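Visit report: Fimeo hand-held gripper kit, Altancombe demonstration floor

Prepared by the equipment assessment group, Diltska Textile Services

Diltska attended the Sunday open session at Altancombe to review the hand-held gripper kit offered by Fimeo. The kit is intended for organizations that wish to record manual handling tasks for later use in training robot arms. Our interest is limited to linen and garment work, and the other applications on the program were not assessed.

The session opened at 11 with a short talk on licensing, followed by open floor time. Visitors were free to move between stations, and cloth handling was under way at one of them.
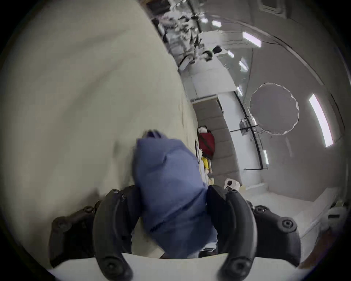 Fimeo offers the kit in two forms. The basic package consists of a pair of grippers, chargers and a carrying case. The extended package adds recording software and 3 months of remote support. Replacement fingers are sold separately, and we have asked for a price list - the copy handed out at the door covered the basic package only.

Fabric is the harder test for any tool of this type. Sheets and garments change shape as they are lifted, and an operator must find two corners before a fold can begin. Our own finishing line at Quezada handles 122 item types, a good number of them thin and easily creased. We would therefore want a trial with our own stock before any commitment is made.

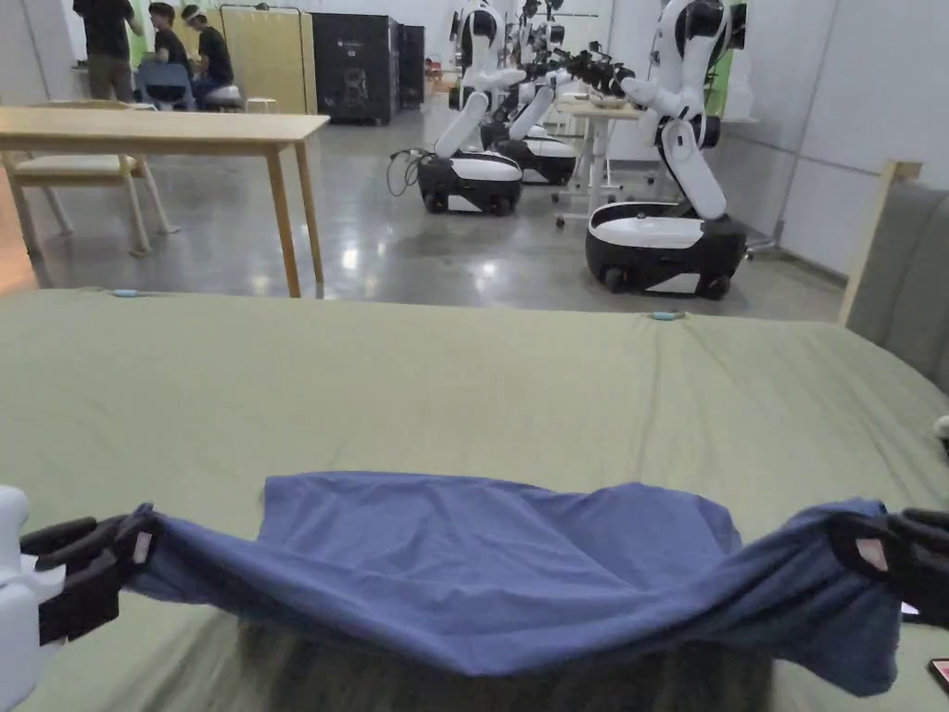 Operator comfort should form part of that trial. Staff at Quezada work standing, in shifts, and the weight of the tool on the wrist will matter more to them than it would to a visitor on an open day. The supplier was willing to discuss a loan period but would not confirm dates.

Two matters remain open: ownership of recordings made on our premises, and whether the software can be run without an outside connection. Both have been put to Fimeo in writing. The group recommends a loan of one basic package, to be used at Quezada only, once satisfactory replies are received.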